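5.3 What the purchase price leaves out

The planning literature on small manipulation rigs tends to treat the arm as the cost and everything else as change from it. We held that view ourselves when the first budget was drafted in June, and it did not survive contact with the invoices. The quotation from Oltbridge covered two arms, their controllers and a mounting plate. It did not cover grip pads beyond the first set, replacement wrist cables, or the hours needed to bring a unit back to a usable state after a week of cloth handling. Those items were listed on a separate sheet as "consumables and care", with no prices beside them.

Rizvi asked for the prices to be filled in before anyone signed. The reply gave a yearly figure for a "typical user", and no account of who that user was or what they picked up all day. A rig that moves plastic blocks from one tray to another will wear in a different way from one that handles knitwear, and a single yearly figure cannot serve both. We therefore set the supplier's estimate aside and kept our own ledger for the laundry tasks, in which socks are hung on and taken off a clip hanger beside a table (Figure 4).

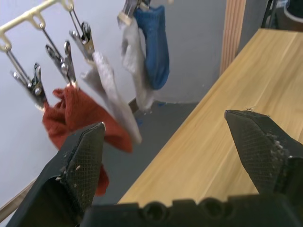 Figure 4. Wrist view during the sock hanger task.

Budget lines for gripping surfaces are usually written as a number of pads per year, as if pads failed on a fixed date. Our ledger suggests that the date matters less than what the pads have been touching. Fuzzy ribbed knits of the sort held by the leftmost clip are a hard case, and in Figure 4 both mesh pads carry pale specks of lint. Whether such a pad should be cleaned, swapped or left alone is a judgement that costs staff time, and we could find no quotation that priced it. Ní Bhriain argued for a fixed rule, with pads brushed at the start of each session. El Khatib thought the rule would be dropped within a fortnight. The ledger has a column for brushing, and it is patchy enough to suggest that he had a point.

The second omission concerns the props. Hangers, clips and socks are cheap, and for that reason they rarely appear in an equipment plan at all. Yet the spring clips decide much of what the gripper must be able to do, and so which gripper ought to be bought. A clip with a stiff spring asks for more closing force than a soft one, and two hangers bought under the same product name may not match. We would advise any group planning a similar purchase to settle on the props first, buy spares of the same batch, and only then ask for quotations on hardware. We did this the wrong way round and had to pay for a second set of fingers.

The third is idle time. The Iltisari planning sheet, which Karabulut adapted for our use, assumes 600 working hours a year for each arm. We have no quarrel with the sheet as a way of setting out sums, but the hours are a hope typed into a cell. Every other figure on the page is divided by them. If the arm works half as long, the cost per hour doubles, and the case for buying over hiring becomes much weaker. None of the proposals we were shown, including our own first draft, tested what happened when that cell was changed. The draft was passed regardless.

Lashari has raised a fair objection to this line of argument. A group that hires its rig by the month — as we did for the pilot — pays for somebody else's spares and idle hours in the fee, and cannot see either. Owning the equipment at least puts the waste where it can be counted. We accept this. It supports keeping a ledger, though, and says little about whether the purchase itself was sound. The hire firm would not break down its fee when asked, so the two routes can be compared only at the level of the yearly total, and we are wary of reading much into that.

We are also wary of the claim, common in sales material, that a wrist camera will reduce upkeep by showing wear early. A camera will show lint on a pad if someone is looking at the pictures with lint in mind. Our operators were looking at clips and socks. Checking the pads from recorded footage took Karabulut longer than walking over to the rig and turning the fingers to the light, and she stopped doing it. A cost saving that depends on a check people do not make should be entered in the budget as nought.

The revised plan was closed on Fri 3 December, with pads, fingers and brushing time each on a line of their own. The working hours have been left blank until a full year of logged use is available, and the request for further arms has been held over until then.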